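The hand wears a sleeve at Dilbridge. Dzintra Urbonaitė, who runs the floor there, says the black knit was the crew's idea and that she signed off on it because it kept grit out of the wrist.

We spoke on April 6, 2025, in the small office above the work area. Dilbridge prepares display goods for garden shops, and since February part of the handling has been done by a robot the staff call Vidmar. Before that, all of it was done by people.

"We didn't let anyone go," Urbonaitė said. "I want that written down. We had 8 people on handling and we have 8 now. What they do in a day is different."

The change she hears most about is walking. People used to carry pieces from one end of the room to the other and back. Now they set up the work, stay within reach of the stop button and step in when a piece goes wrong. 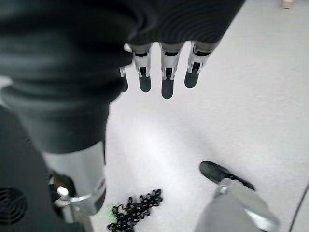
Dragica Petek has worked in handling for nearly four years. She was against the robot at first and told her manager so. "I thought I'd spend my shift watching it make mistakes," she said. "For the first weeks I did. It let go too early, or it pressed too hard, and I wrote it all down."

Her notes went to Warnonell, the firm that installed the system, and three of her changes are now in the standard setup. She got a small raise for the extra work. She says it should have been larger.

"My shoulders are better," she said. "I'm more tired in the head, though. When I carried things I could think about dinner. Now I have to pay attention the whole time."

Petek also misses the talk. Two people used to share a station, and with the robot it is often one. Urbonaitė has heard the complaint and has moved the breaks so that the whole crew stops together. 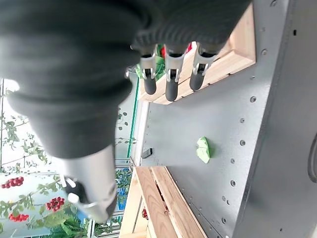 The robot's hand beside a pale wooden shelf at Dilbridge.

Small soft items are still a problem, according to both women. Petek does most of those by hand and expects to keep doing so for a while. A second system, Pidum, was offered to the company over the winter, and Urbonaitė turned it down.

"People need time to get used to one," she said. "I'd like to see a full year first. Then I'll ask the crew again, and Dragica will tell me what she thinks whether I ask or not."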